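The Night Bus to Jilalside

a short story, posted August 27, 2021

Adesuwa Okoro had never been on a night bus before, and she loved it from the first minute. She loved the little orange lights over the seats, and the smell of other people's oranges, and the way the driver said "Evening, my love" to every single passenger, including the priest. She had a window seat, a flask of tea, and a cake on her lap in a tin as big as a steering wheel.

The cake was for her grandmother, who would be 75 in the morning. It was a lemon cake with four layers and it had taken two days, if you counted the one that sank. (She did count it. She had eaten most of it.)

"Is that thing going on the rack?" said the man beside her.

"It can't go on the rack. It has to stay flat."

"All the way to Jilalside?"

"All the way to Jilalside!"

He thought this over while the bus swung out past the station and up on to the Kemard road. His name was Volker Hellwig and he had a coat folded on his own knees, very neatly. After a mile or two he put the coat under the far side of the tin, where it had been tipping.

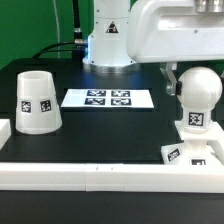 Lemon was a mistake, in Diane Simard's opinion, and she leaned across the aisle to give it. Lemon went soggy. She had carried a lemon cake to a christening once and it had arrived as a pudding. What you wanted for a long journey was a good dry ginger, wrapped in paper, and made a week ahead.

"She doesn't like ginger," said Adesuwa.

"Then she's never had mine," said Diane, and she got out her knitting as if the matter was closed. It wasn't closed at all. By Fashola the whole back half of the bus had an opinion. A boy in a school blazer was for chocolate. The priest was for fruit cake, with cheese. Someone asleep, or pretending to be, said "carrot" very clearly and would not be drawn further.

Oh, it was wonderful! Adesuwa had packed a book for the journey, a thick one, and she never even found her page. She poured tea into the lid of the flask and passed it over, and it came back empty with a mint in it.

Then, a little way past Fashola, the bus stopped. 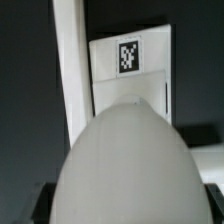 White and pale grey, close to.

It stopped gently, with a long sigh, on the top of a hill with no houses. The driver went out with a torch and walked round twice. She came back up the steps and stood by the ticket machine with her hands on her hips.

"Well, my loves," she said, "it's the fan belt, and there's a man coming with another one. He's coming from Kemard, so don't wait up."

People groaned, but not very hard. It was a warm night in June and the driver opened both doors, and one after another they climbed down on to the grass. You could see for miles. You could see the lights of the coast, and the black gap beyond them where the sea was, and over all of it more stars than Adesuwa had known they kept up there.

Volker Hellwig carried the tin down the steps for her. He went backwards, one foot at a time, with his chin over the lid.

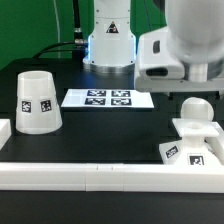 He set it on a flat stone beside the wall and stood guard over it, and that was where Diane found them both, looking at the sky.

"What time does your grandmother get up?" she asked.

"Five. She always has. She'll be at the bus stop at half past, in her hat."

"And if we're not there?"

"Then she'll wait."

Diane sat down on the wall. For a while she knitted in the dark, just by feel, and the needles made a small, cheerful noise. The boy in the blazer had found a slope and was rolling down it. Somebody had started a song and the priest knew the second verse, which surprised everyone.

"I had 900 miles to think about my mother once," said Volker, to nobody in particular. "On a ship. I was going home for her birthday and I hadn't brought her a thing. I bought her a comb from the ship's shop, and she used it every day after." He coughed. "It was a very poor comb."

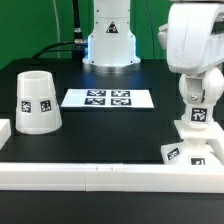

The man from Kemard came at a quarter to three, whistling, with the new belt over his shoulder like a scarf. Everyone got up to watch him work, and everyone had advice for him, and he took it all in good part. Adesuwa held the torch. She had no idea what she was looking at and she was thrilled by every inch of it, all those pipes and bolts and bits of rubber going off into the dark. I've given her my own feelings there, I admit. Show me a black cable curving away along the back of a table, or a ring of blue light at the foot of a white column, and I want to know where the one goes and what the other is for, and I'm no better than she was at guessing. She asked him nine questions and he answered every one with his mouth full of Diane's ginger cake — for of course Diane had some, in paper, in the bottom of her bag.

It was a good cake, too. Adesuwa had two slices and said so.

The bus came down into Jilalside at ten to seven with the sun full on the windscreen. At the stop by the sea wall there was one small figure in a green hat, sitting very straight, with her handbag on her knees.

"Is that her?" said the boy in the blazer.

"That's her!"

The driver sounded the horn, a great long blast that put up every gull on the front. Volker took one side of the tin and Adesuwa took the other, and they went down the steps together, quite level, with the whole bus behind them singing happy birthday in at least three keys.

"You're late," said her grandmother, delighted. "Is it lemon?"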